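Re: [trarnanport-riders] Parking at the Budel trailhead

On 12/9/23 a list member wrote:
> Is the Budel lot open yet? The Stodine road was closed
> in August.

It's open, with 15 spaces.
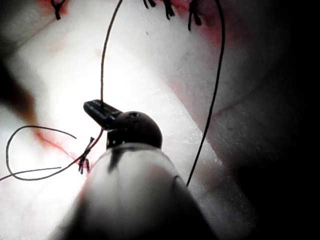 Overflow goes on the Conceição side, some 500 yards down.
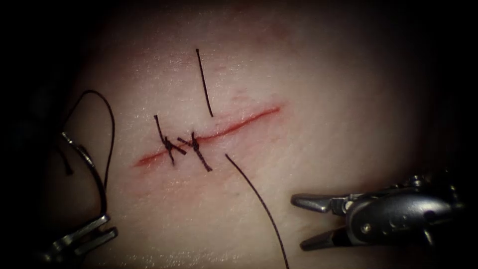

The bus still stops at the gate at 16 past the hour.

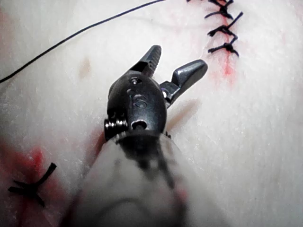

Bikes ride on the front rack only. Have exact change.
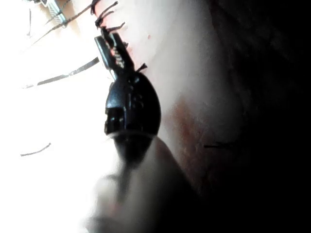

The Stodine road is one lane past the bridge, so go slow.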